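The Arm Gets the Day Shift
21/04/2024 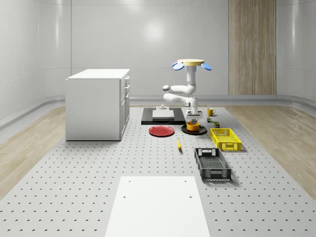
I work at Garkeo, in returns, in the building out past Leemans where the bus turns around. We get other people's housewares back. They bought a mug, they didn't love the mug, they mailed us the mug. For four years my job has been to take the thing out of the box, look at it, decide whether it can be sold again and put it in the right basket. In April management told us that up to 90 percent of this would be done by an arm from Pledo, and before any metal arrived we all got to watch it practice on the computer. So I've now spent a good part of my working life looking at a little yellow cup on a black plate with a gripper parked over it, plus one banana, which has me worried about what they think people send us.

The simulation is cleaner than our floor by a distance I can't put into words. Nothing in there is wrapped in six feet of tape. The baskets have no shipping labels stuck in the bottom from last year. I asked the Pledo people when they were going to add the tape and they wrote it down, which I took as a compliment until I saw how long the list was.

There are 13 of us on days. The slides said none of us would be "released," a word I had only ever connected with doves. We would be "moved up the decision chain." In practice that means four of us sit at a desk and answer the arm's questions. It sends a picture and two buttons, KEEP or REJECT, and a clock starts. My first day at the desk I answered 253 of these. By lunch I was seeing the buttons when I shut my eyes.

I'll be fair about it. My wrists feel better than they have since I started. The lifting was bad and the twisting was worse, and I don't miss either one. The night crew over at the Skivberg building got theirs first, and they say the same about their backs.

What I miss is dumber than that. We used to talk. You can open a box and complain about your landlord at the same time, the two jobs use different parts of the head. You can't do it with a clock running. The desk is very quiet now - four grown adults clicking, and one of us eating pretzels as softly as a person can.

Then there's the pay question, which I raised at the meeting and which got "parked." The new job has a longer title and the same hourly rate. The building handles up to whatever the arm can handle, and the number they're after is 4,000 items a week, so somebody believes there's money in this. I'd like to know where it's parked.

The real one gets bolted down next week, in the spot where we had the good fan. I've asked for the fan at the desk. They wrote that down too.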